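Himberg Neighbors Help > Kitchen and Food Service > Equipment

Can a robot arm really work a sandwich station yet?

Asked by countertop_kel
January 31, 2026
1553 views

I run the lunch counter at the Moldale hall. It's a small place. We do burgers, two soups and whatever pie turns up. Finding someone for the cold side of the line (lettuce, tomato, cabbage, bun on top, slide it down) has been a headache since August, and my brother-in-law has decided the answer is a robot. He sends me clips every night. In the clips the arm never misses and there is always music.

I'm not against it. I have a dough mixer older than I am and I'd marry it. But I have worked that station for years and I know which part of it is hard, and it isn't the bun. A bun is a bun. The hard part is a bin of shredded cabbage. You put your hand in and you get too much, or you get three shreds and one long ribbon that drags half the bin up with it. Lettuce is nearly as bad. New hires take a good while before they stop flinging it.

So my question is about the leafy stuff. Can these arms take a sensible amount out of a bin and put it on the sandwich so that a customer would accept it, all through a rush, without someone standing there? And if it needs someone standing there, what exactly am I saving? Please don't send me more clips with music. I'd like to hear from people who have dealt with one or at least done the job it's supposed to do.

The kind of grab I mean, purple cabbage with the green lettuce right up against it: 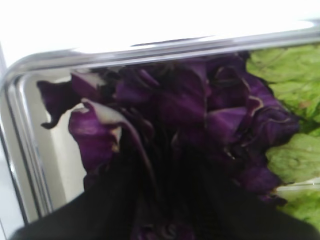
Noémie Courtois
Kitchen manager, Plolutbridge. Marked as helpful by the person asking.

Short version: not on your counter, not this year, and I would be slow to believe anyone who gave you a date.

I spent part of last year being pitched to. Our parent company was looking at cutting prep hours and I was the one sent to watch demos and ask rude questions. I'll tell you what I learned to look at.

Look at how the food is set out before the arm ever moves. In most of the setups I have seen, the arm doesn't start from the mess you and I start from. Somebody has already sliced the tomatoes and stood them up where the fingers can get around them. Same with the buns, same with the meat. That is prep work, and on my line prep work is most of the labor. If I had a person to stand every tomato slice on its edge in a little holder I would ask that person to make the sandwich, which takes less time.

Then look at the leaves, as you say. Leaves can't be stood on edge, so they stay in a pile, and the pile is where you find out what the machine can do. A gripper closes and comes up with whatever it closed on. It might be a nice pinch. It might be a strip.
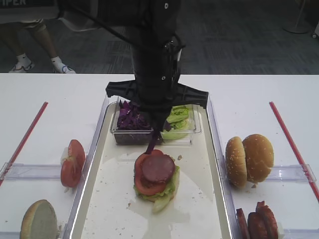 A strip of purple cabbage in the fingers, one end touching the sandwich. Buns, tomato and meat are stood up along the sides.

I'll be fair about it. Picking up one limp strip of anything with two stiff fingers is not easy, and ten years ago I wouldn't have expected to see it tried outside a university. The stack in that picture has its bun, lettuce, tomato and meat one on top of the other, and I have trained teenagers who built worse. But look at the crumbs on the tray surface too. Crumbs are nothing to a person, you wipe with the side of your hand between orders and don't know you did it. Ask the salesman who wipes. I asked at one demo and was told it was "outside the cell." Outside the cell is me, with a cloth.

Questions I would put to anybody selling you one:

Who loads the holders, and how often during a rush?
What does it do when it comes up empty, or with double?
How does it know which of those happened?
How is it cleaned, with what, and does the gripper come off for washing?
What does it do when the lettuce is a different lettuce? Your supplier will switch on you without a phone call, mine does.
Can I bring my own cabbage to the demo?

The last one is the best of the lot. I brought a bag to a demo once and the room got quiet. They did let me try it, to their credit, and then there was a discussion about shred length that went on for longer than the lunch break.

One more thing on the portions. My cost sheet assumes a pinch of cabbage is a pinch. If the machine varies more than my slowest cook does, I lose money in cabbage and I lose it again in complaints. Ask for weights. I wanted a printout of what went onto each sandwich over a full shift, with the bad ones left in. I am still waiting for it.

Replies to Noémie Courtois

countertop_kel: Thank you, I'm printing the list and taping it to my brother-in-law's truck. What about going the other way, and letting it do only the stiff items? Bun, meat, tomato, and a person does the greens.

Noémie Courtois: You could, and that's where I would start if I were forced to. But then your person is standing next to it anyway, waiting on a machine, with their hands free. Try standing next to it for a shift and see how long before you reach over and do the tomato yourself. I say that as somebody who reached over.

She also can't reach over in a lot of cases, there are rules about people and moving arms in the same space. Ask your insurer before you ask the salesman.

(Sorry, "she" meaning your cook. I was thinking of mine.)

oldpressman_r

Different trade, same conversation. I did maintenance in a box plant outside Calimlim and we put in pick and place back when it still cost what a house cost. It works fine. It works fine because every box is the same box and it arrives at the same spot facing the same way. We spent four months getting the boxes to behave and maybe a week on the robot.

Food people always think the arm is the product. The arm is the cheap end of it now. What costs you is everything around it that makes the world simple enough for the arm. Look at the clear rails and the holders, the bun halves each with a place to stand. Someone sat down and worked all that out. It's good work! I'd have been happy with that fixture. But it's fixture work, and your lunch counter doesn't have a fixture, it has a steel bin and somebody named Donna.

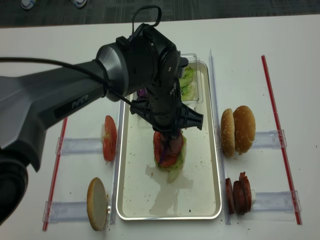

Wouldn't it get better on its own if you just left it running?

Leaving it running mostly gets you more of the same. Improvement comes from people going back over the failures, changing the setup or the training, and trying again, and in a small kitchen you don't have anyone to do that part.

Adding to my own post because kel asked me by message whether that means never. I don't say never. I said never about vision inspection once and had to eat it in front of the whole second shift. What I'd say is that the newer ones do try things we would have refused to quote. Loose, floppy, overlapping stuff. Trying is a long way from seven hours on a greasy floor with the fan out. When a place your size has had one in for a year and the owner (the owner, and I don't mean the vendor) says she would buy it again, go visit and take a notebook.

Also get the service contract in writing and find out where the technician lives. Ours lived two states over. That was a nice drive for him and a long weekend for us.

One thing I'd push back on in Noémie's answer. She counts the loading as prep, fair enough, but prep can be done in the morning when it's slow. A pair of hands at ten is cheaper than a pair of hands at noon. If the holders could be filled ahead and kept cold, that's a real argument for the thing. Whether you can keep cut tomato standing around that long and still want to sell it, I leave to people who know tomato.

Noémie Courtois: You can't. Not a tomato I would serve.

oldpressman_r: Well, there you go.

And since kel's question was really about the bin, go and stare at yours for a minute as if you had never seen it. Dark purple leaves folded over each other, half in shadow, the green ones shoved in at the side and partly under. Then all that shiny steel throwing reflections back. Where does one leaf stop? I couldn't draw you the line, and I've got glasses and sixty years' practice. In the plant we'd have painted the bin flat gray before we let a camera near it, and I don't suppose the health inspector would thank you for that.

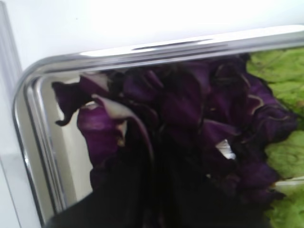
snackbar_tim

get a salad tong and pay $1 more an hour. problem solved

also there are portion scoops for shredded stuff, the kind with the squeeze handle. we use one for slaw. won't do whole leaf lettuce but does ok on cabbage if its cut short. your new people will stop flinging it

countertop_kel: Tim, annoyingly, I think this may be the one I try first. Do you cut the cabbage yourselves or does it come in like that?

snackbar_tim: cut it ourselves. bagged is too long and it hangs off everything

countertop_kel: Ours is bagged. I'll try a shorter cut next week. Brother-in-law has been told, and he has replied with a clip.

More in Equipment

Dough mixer trips the breaker on second speed only
Used reach-in cooler, what to check before paying
Do dish machines need a floor drain in Plolutbridge?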